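Water Shutoff on the East Side: What to Do Before and After

Work on the water main under Jakubowski Street starts in March and will move east one block at a time. If you live between Jakubowski and the Zikley Road pump house, your water will be off for part of one day. The crew expects to finish each block in a single shift, with the water off from 8 in the morning until late afternoon.

A paper notice will be hung on your front door before your block is scheduled. The notice gives the day and the hours. If you rent, your landlord will get a copy by mail, but please don't count on them to pass it along. Households in the Jadelitz apartments will find the notice posted by the mailboxes on each floor.

The pipe being replaced is 100 years old in places and has been patched many times. Last winter's break at the corner of Itier Avenue left 215 homes without water overnight, and the repair closed the street to buses the next morning. The new pipe is wider and sits deeper, below the frost line.

The night before your shutoff, fill a few clean pitchers or pots with drinking water and put them in the refrigerator. Fill a bucket or part of the bathtub for flushing. To flush with a bucket, pour the water straight into the bowl in one steady pour. Run the dishwasher and the washing machine that evening, and don't leave either one on a timer for the morning.

Make sure every tap in the house is closed before you go to work. People try a faucet during a shutoff, get nothing, and leave the handle open. When the water comes back, the sink can overflow if the drain is plugged or something is sitting over it. Check the basement sink and the outside spigots too.

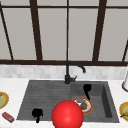 The kitchen faucet is the one most people forget to close.

If you have a tank water heater, you can leave it on as long as you don't use hot water while the main is off. If you have a tankless heater, check the manual. Many of them shut themselves off when the flow stops and need to be reset afterward. Anyone with a boiler that fills itself from the house supply should call their heating company ahead of time and ask what to do.

When service returns, start with a cold tap at the lowest point in the house. Open it slowly. It may cough and spit for a minute while the air works its way out. Let it run for 5 minutes, then go upstairs and do the same with the cold taps there. Leave the hot taps alone until the cold water runs clear, or the sediment will end up in your water heater.

Unscrew the small screen at the tip of each faucet before you flush the line. Grit from the old pipe collects there and slows the water down. Rinse the screen under clear water afterward and screw it back on by hand. If it is crusted white, soak it in vinegar overnight.
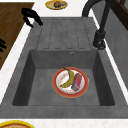

Some brown or yellow color is normal on the first day. It comes from rust shaken loose in the older pipes on either side of the new section. Don't do a load of white laundry until the color is gone. If the water is still cloudy the following morning, flush the cold taps again, and if that doesn't clear it, call the water office. Throw out the first batch or two from the icemaker, and change the refrigerator filter if it is close to due.

Parking is the other thing to plan for. Cars must be off the block by 7:30 on the morning of the work. Side streets will be open, and permit rules on Itier Avenue will not be enforced while the crew is there. Trash and recycling pickup stays on Tuesday, but bins need to be out by 6 so the truck can get through before the street is blocked. Please set them at the nearest corner if your block is already closed.

Sidewalks will stay open on at least one side. Driveways that are dug up will be covered with steel plates at the end of each day and repaved once the whole street is done. Lawn strips will be filled and seeded later in the spring. If you have sprinkler lines or an electric dog fence near the curb, mark them with flags and tell the crew before they dig.

If going without water for a day would be a medical problem in your household, call the water office as soon as you get your notice. They can deliver bottled water to your door.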